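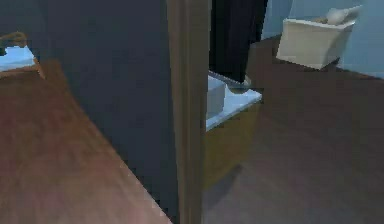 Week six is the week I look forward to most, the one where we stop talking about planners in the abstract and open up a real product that people pay for. The product is the Skillik home kit, a simulator bundle sold by Fanar, and this handout covers what's in it, what it does well and where it will bite you. Skillik renders whole rooms, and the renders are small and blocky on purpose. Look at how the door post runs from top to bottom and hides part of the cabinet behind it, along with part of the small white box on top. A robot asked to fetch that white box has to work with a partial view, and that one fact drives most of the exercises below. The cream box over by the far wall is a different kind of problem. It sits well past the doorway, and the rounded white thing inside it only shows above the rim.

What you get in the kit

The student edition has 36 home layouts and 263 movable objects. It comes with a mobile base model, an arm, and a task editor called Choo, which is my favorite part of the whole package. In Choo you write a task as a start state, a goal state and a list of things that must not happen (no dropped items, no bumping the furniture). It checks your goal for contradictions before you run anything. I can't tell you how many lab hours that has saved me!

The planner is called Filari. It's a plain task-and-motion planner with readable logs, and I mean readable – you can print one out and follow it with a pencil. We will do exactly that on Sunday at the open lab.

How a fetch task is put together

Take "bring me the box on the cabinet." Filari breaks it into five stages:

1. Find a base position with a clear line to the cabinet top.
2. Get through the doorway with the arm folded.
3. Look again and update the object's pose.
4. Plan the reach and the grasp.
5. Back out, refold, return.

Stage 3 is the one students skip, and it is the one that matters most. The pose estimate you make from the near side of a doorway is built on whatever sliver of the object you could see. Once the base has moved, the old estimate should be thrown away or at least given a much bigger error bar. Skillik lets you turn the second look off with a single setting. Please turn it off once, run the task a few times, and watch what happens to your grasps. It's a wonderful way to learn this.

Open containers

Anything inside a box with walls needs a grasp from above, or close to it. Filari samples grasps evenly around the object by default, so most of its samples for a contained object collide with the walls and get rejected. The default budget is 700 samples. With a tall-sided container you can burn through all of them and get "no plan found" when a perfectly good plan exists. Set the approach cone to 60 degrees around vertical and try again before you raise the budget.

What I like, what I don't

I like the speed. Low-resolution views mean you can run a batch of trials on an ordinary laptop and still have time to think about the results. I like that layouts have dark corners and awkward sight lines, because real homes do too.

I don't like the contact model. Thin rims and handles behave strangely under load, and a cup will sometimes slide along a shelf as if it were on ice. The blocky images also make edges hard to place, so don't take your detector's scores in Skillik as a forecast of how it will do on a real camera. And the manual is thin on error codes. Use the course list instead; it's better, and I add to it every November.

For the lab report

Pick one layout with a doorway in it. Run the same fetch task with the second look on and off, and keep the random seeds the same in both sets. Report success rate, planning time and the stage where each failed run broke down. Include one full Filari log with your notes in the margin. Two pages is plenty, and a clear failure explained well earns as much credit as a clean run.

Bring a charger to the lab – the outlets along the back row are dead.

Reading time: 4 min
3 comments · 11 shares
Course handouts may be copied for classroom use. Contact the teaching office | Back to top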